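Dernus speckled grey, low-pile covering

I bought 4 m of the Dernus from Juntunen to replace a ribbed mat that held dust. It comes on a roll 200 cm wide and cuts with an ordinary knife, though the edges fray slightly – allow 2 cm for trimming.

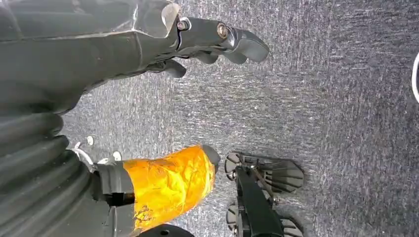

Speckled grey carpet, mixed light and dark fibres.

The pile reads lighter or darker depending on direction, so lay all the pieces the same way. Mine has been down for 52 weeks. Small brackets set on it stay put and make little noise. Dropped screws are harder to find than on the plain Dindau.

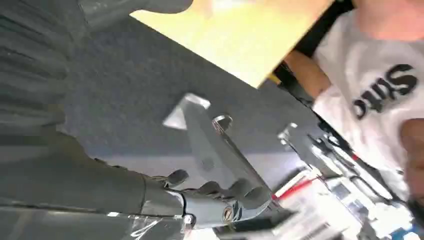
Vacuuming takes about twice as long as on vinyl. Oil marks need a solvent cleaner, and the backing softens if too much is used. Colour has held well so far. The next delivery is due in October, in the same width.

Heikki Laaksonen, 27 July 2025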